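Drokwood DL-90 – Drap housse grande largeur, coton peigné
Référence : DL-90 / Coloris : tilleul, écru, ardoise

Présentation
Le DL-90 est un drap housse en percale de coton peigné, destiné à la literie domestique et aux locations meublées. Armure toile, fil simple torsion, tissu teint en pièce. Le bonnet de 30 cm convient aux matelas d'épaisseur courante ; pour un ensemble avec surmatelas, voir la variante DL-90 H, bonnet de 40 cm.

Le tissu est sanforisé avant coupe. Le retrait résiduel mesuré après lavage à 60 °C ne dépasse pas 2 % en chaîne et en trame. L'élastique est monté sur tout le périmètre, sous ourlet de 14 mm, avec point d'arrêt renforcé aux quatre angles. Les coutures d'angle sont surjetées puis rabattues.

Teinture et solidité
Colorants réactifs, fixation à chaud, deux rinçages et savonnage final. Le tilleul et l'écru supportent le lavage à 60 °C. L'ardoise est limité à 40 °C et doit être lavé séparément lors des deux premiers cycles.

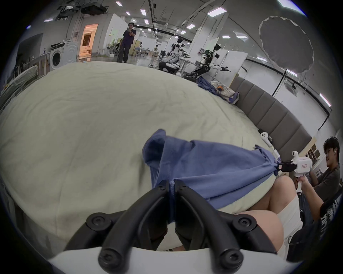

Le dégorgement au contact est le défaut le plus souvent signalé sur les draps clairs. Il provient presque toujours d'un autre article : jean brut, serviette neuve, tee-shirt foncé encore humide. Un textile bleu étalé sur un drap vert-beige pâle ne présente pas de risque s'il est sec et a déjà été lavé. Humide et neuf, il peut laisser une auréole en quelques heures. Dans ce cas, rincer à l'eau froide sans frotter, puis relaver le drap seul. Ne pas passer au sèche-linge tant que la trace est visible, la chaleur fixe le colorant.

Entretien
Lavage : 60 °C maximum (ardoise : 40 °C), essorage 1 000 tr/min.
Javel : exclue. Percarbonate admis sur l'écru uniquement.
Séchage : tambour, température modérée, ou à plat. Sortir légèrement humide pour limiter le repassage.
Repassage : 2 points, sur l'envers pour l'ardoise. Ne pas repasser l'élastique.

Dimensions disponibles
90 × 200 cm
140 × 200 cm
160 × 200 cm
180 × 200 cm

Conditionnement
À l'unité, sous bande carton. Collectivités : carton de 14 pièces, même taille et même coloris. Les écarts de nuance entre deux bains sont possibles ; indiquer le numéro de bain figurant sur l'étiquette pour tout réassort.

Produits associés
Taie Nidum 65 × 65 cm, même percale
Housse de couette Krajewska, fermeture à rabat
Protège-matelas Vorkton, molleton coton

Contact technique : Hanna Wieczorek, service textile
Fiche mise à jour le 15 mars 2026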